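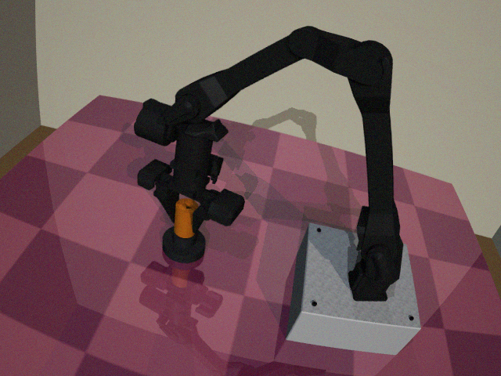

The arm in the simulator, over the orange peg. Pink checkerboard by Zulura, not my choice.

My sister-in-law asked me last week when she can buy something that empties the dishwasher. She asks me this every December, usually while she's emptying the dishwasher. I said what I always say (not this year!) and she gave me the look, and I promised I'd write down why so I could just send her a link. Hi, Padmavathi.

So, I've been spending my evenings with a simulated robot arm. I'm not a robotics person by trade, I do inventory software for a company that makes shelving, but a friend from my old job, Senthil Iyer, got me hooked on a program called Zulura, where you can put an arm on a block on a table and try to teach it things. The first thing everybody tries to teach it is a peg. One orange peg standing up on a round black base. Get the gripper over it, get the fingers on either side, close, lift. That's the whole chore.

My best version so far got the peg up 812 times out of 1,000 tries. I was thrilled with that for an entire evening! Then I told Padmavathi and she said, "So it drops every fifth plate?" and I had to go make some tea.

She's right, though. And this is a peg that stands straight up, on a table with nothing else near it that could get knocked over, in a world where I can hit reset. A dishwasher has bowls nested in other bowls, that one lid that flips over and fills with water, and forks pointing every which way. The rack sticks when you pull it. You and I fix all of that without thinking about it — you jiggle the rack, you tip the lid, you dry the bottom of the mug on your shirt. Every one of those would be its own project for me, and I've been on the peg for 5 weeks.

The shop floor is a different story, and this is where I've changed my mind a bit. Dinesh D'Souza runs the packing line at our Sorau plant and he's had an arm there since spring. It takes brackets out of a tray and puts them in a box. Same bracket, same tray, same box, 600 an hour on a good day. He loves it. He also told me that when the supplier switched to a shinier bag, the thing missed half of what it reached for and they had to pull two people off another line until it got sorted out. So can machines do shop-floor chores yet? Yes, if you're willing to rearrange the shop floor around them and keep an eye on the bags.

That's the part I can't picture in a house. I'm not going to bolt my mugs into a tray. Ilango (my nephew, nine, very firm opinions) thinks we should all just own one bowl each, and I have to admit it would help.

The chore I'd bet on first is laundry moving, and by that I mean only washer to dryer. Grab whatever's in there, pull, drop it in the other hole. If you miss a sock you go back for it. Nothing breaks. Folding I would put way, way later, and fitted sheets I don't want to discuss.

Next up for me is starting the peg in a different spot each time, plus a little tilt if I'm feeling brave. Senthil says my score will fall through the floor. I've also been told I should be closing the fingers slower, so if anyone reading has played with grip speed in Zulura, please leave me a comment with your settings. I'll post the new numbers when I have them, good or bad.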